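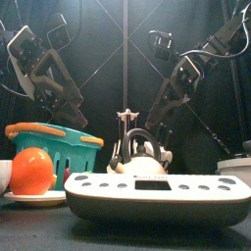

Teal basket, white kettle, orange ball on the saucer.

Toy storage and play kitchen sets > Baskets with folding handles, do they earn the shelf space?

dsugden
Posted Friday, 7:42 pm
I'm sorting the pretend-shopping shelf for a mixed-age playroom and need a decision on the baskets. The one in the photo is the teal type with slotted sides and two orange handles that fold down to the rim. Current contents are a red piece and a yellow-green piece. The ball has been living on a saucer next to it.

Two questions.

1. Store the baskets loaded, or empty and stacked?
2. Does the kettle go with the shopping set or with the tea set? At present it moves between the two and gets lost from both.

Shelf is 372 mm deep, 193 mm clear height between boards. The boards are fixed, so please don't tell me to move them.
Derek Sugden

flatpack_mo
Posted Friday, 8:05 pm
Empty and stacked. A loaded basket uses its full volume whether it holds two pieces or twenty. With the handles down, most of these nest to a bit over half their height each. Try two in a stack and measure before you commit to the whole shelf.

Kettle goes with the tea set. Sort by where the item is used.

Quillback
Posted Friday, 8:31 pm
Disagree on stacking. We ran stacked baskets for a full term at Dovthorpe and the children could not separate them. The handles catch in the slots of the basket underneath, and then someone pulls on the handle and the pivot pops out of the rim. I replaced 10 handles before we gave up.

Loaded, one deep, handles folded outward over the rim if the molding allows it.

flatpack_mo
Posted Friday, 8:40 pm
Which make? The Abbasi ones have a stop on the pivot and don't do that. The handle sits flat on the rim and stays there.

Quillback
Posted Friday, 8:52 pm
Flullow, the older mold. No stop. I accept that the stop would help, but you would still have the suction problem with smooth-sided baskets.

flatpack_mo
Posted Friday, 8:58 pm
Slotted sides. Air gets in. There is no suction problem.

Quillback
Posted Friday, 9:10 pm
Fair, for that type. I withdraw the suction point and keep the handle point.

tern_and_co
Posted Friday, 9:34 pm
Side issue: the slots. Small pieces work their way into them and stick, especially anything with a stem or a narrow end. Before loading the baskets for storage, take each piece and try it against a slot. If it goes through or wedges, put it in a lidded tub. I use the Iltport shallow tubs, which fit two across on our shelves.

The ball can stay out of the basket. Round items on top of a load roll off as soon as the basket is lifted. The saucer is a decent place for it, provided the rim holds it when the shelf gets bumped.

dsugden
Posted Friday, 9:50 pm
The rim is shallow. It is a saucer, so it was never meant to hold a ball. I'm inclined to put the ball in the tub with the small pieces and return the saucer to the tea set.

No maker's name that I can find on the basket. I'll check the pivots for a stop.

tern_and_co
Posted Friday, 9:58 pm
Then the tea set is saucer plus kettle plus whatever cups you have. That settles your second question.

hobday_lane
Posted Saturday, 8:15 am
It doesn't settle it for me. I catalog for a toy library (1,846 items as of December) and we file kettles under kitchen appliances, with the toaster and the mixer. If you have no appliance group, tea set is acceptable. Shopping set is wrong in every case.

Label the shelf edge, and put the same label on the underside of each item. Nearly all of our misfiled pieces were ones with no label on the item itself.

flatpack_mo
Posted Saturday, 8:33 am
Labels on the underside come off in the wash. Use paint marker, one color per set.

hobday_lane
Posted Saturday, 8:41 am
Paint marker is fine on hard plastic. It rubs off anything soft.

dsugden
Posted Saturday, 11:20 am
Measured. Two baskets stacked with the handles down clear the upper board by a finger's width. Three do not. The pivots do have a small stop, so I'm going with stacks of two, pieces in a tub, kettle and saucer to the tea set. Paint marker on the hard items.

Quillback, I'll report back if a handle goes.

Quillback
Posted Saturday, 11:46 am
Keep a couple of spare handles in the tub – they are sold in pairs and the left and right are different on some molds.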